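About Us

Riko Computer Help. Small shop, small classes, home visits if you're inside the county line. Last updated 22/12/2018 so prices for next year aren't up yet, please call.

Who we are

We fix home computers and teach people how to use them. Mostly grown-ups, mostly folks who got handed a laptop by one of their kids and then got left alone with it. Started in the back half of the old Agarwal fabric store, still there, same door. The sign out front says Agarwal on one side. We keep meaning to paint it. Come in anyway.

Two rooms now. Front room is drop-off and repairs, back room is lessons. Bathroom is down the hall on the left, the light switch is on the outside.

What we do

Repairs. Slow machines, dead machines, cracked hinges, machines with nine toolbars. Flat price of $24 to look at it, and that comes off the bill if you go ahead with the work. We call before we spend any of your money. If it isn't worth fixing we'll say so and pull your photos off for you if the drive still reads.

Lessons. One on one or small group, never more than 14 in the room, thats what the fire people allow. Email, photos, printing, passwords, video calls, how to get rid of a thing you clicked on by mistake. Bring your own machine if you can. If you learn on ours you go home and everything is in a different place.

Small office setup. Printers on the network, backups, shared folders. We look after the front desk at Nodico Dental and the two machines at the Wultalier feed store, plus a handful of people who work out of a spare bedroom. Not taking on anything bigger right now. Sorry. Ask again in March.

How we teach

Slow. Hands on the desk, your hands not ours. We try very hard not to grab the mouse. If a teacher takes over your mouse tell them to give it back, they know the rule.

First lesson is nearly always the mouse. Pointing, left click, right click, the wheel, dragging without letting go. People skip this and then fight with it for years. Double click speed can be changed, takes a minute, and for anyone with stiff hands it makes a huge difference. Same with pointer size. Lefties, we can swap the buttons around for you. We like a plain wired or wireless one with a wheel, set on a pad, on a desk at the right height. Elbow resting, wrist not bent up. Trackpads come later, if you want them at all.

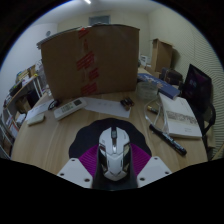 What it costs

Lesson, one on one, one hour: $30
Group class, per person: $14
Repair look-over: $24, see up top
Home visit: lesson price plus gas if you're past the bridge
Quick question at the counter: free if it really is quick

Cash, check or card. The card reader is moody when it rains so bring a check if you've got one. No contracts, no monthly plan. We did try a monthly plan once and it was a pain for everybody.

Some numbers, because people ask

3,004 repair tickets since we opened. They're on paper, in boxes, numbered by hand, so give or take a few where somebody wrote the same number twice. 424 people have come through the group classes. A good many came back for a second one, usually photos. Photos is always the full class, sign up early.

Things we don't do

Phones with broken glass. TVs. Recovering someone else's password, please stop asking. Game consoles, except to plug them in. We also don't sell computers, though we'll happily sit with you and go over an ad from the paper and tell you which one is too slow to bother with. Bring the whole ad, not just the corner with the price.

If somebody calls you and says they're from Riko and your computer has a virus, hang up. We only call people who've left a machine with us, and we'll know the ticket number.

Before you come in

Bring the charger. Write your password on a slip, we hand it back with the machine. Tell us what it was doing when it went wrong, even if it's embarassing, we've heard it.

Parking is behind the building. The front spots belong to the bakery and they do tow. Leave machines with whoever is at the counter, not on the step. Most repairs are ready in three or four days, longer if we're waiting on a part, and we'll call you when it's done.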